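Home Forums Artists' Business Galleries and Contracts Log in
Search this forum Go

Commission on a sale the gallery did not make?

drustwood_prints
Hello all. I have 5 linocuts at a small gallery in Drummond, on consignment since March. A woman saw my work there, then she found my website and bought a different print directly from me, for $253. That print was never in the gallery. Now the owner writes that I owe her the usual commission, as the buyer is "her client." Our agreement is one page and it speaks only about works "held by the gallery." I want to stay correct with her, but I don't feel I should pay. What do you do in such a case?

sonberg
Pay it. She has rent, lights and a person at the desk, and without her walls this buyer would not know your name. I have been with the same gallery for many years and I always pay on these sales. They put me in the window for it.

Anjana Haque
I don't agree with sonberg. The agreement says "held by the gallery," and this print was not held by the gallery. If the owner wants a share of studio sales, she must write this in the contract, with a radius and a time limit. Mine says 3 months after the show closes. Before that I had no such line and I paid nothing, and we are still on good terms.

sonberg
Good terms on paper. Ask her when she last gave you a solo show.

Anjana Haque
Last spring, thank you.

clevunen
Please be kind, both. To the first poster: did you sell at the same price as the gallery would ask? This matters more to me than the commission. If you sold cheaper on your website, the owner has a right to be angry, even if she has no right to the money.

drustwood_prints
Same price, I checked. The website and the gallery have the same list for all sizes.

clevunen
Then I would offer a smaller part for this one sale, as a thank you, and say clearly in the email that it is not a commission. After that, ask for a new agreement.

sonberg
A smaller part is still an admission. Either you owe it or you don't. I say you do.

drustwood_prints
Thank you for all answers. I wrote to her this morning. I did not offer money, sorry sonberg, but I asked to meet and add a paragraph about website sales.

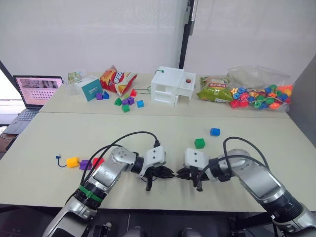 She answered already and proposes next week, after she has hung the new show. I will bring Anjana's line about the time limit, if she permits me to copy it.

Related topics
Who pays for framing on consignment?
Gallery wants exclusive rights in my town
Numbering an edition after the first sale
Is a one-page agreement enough?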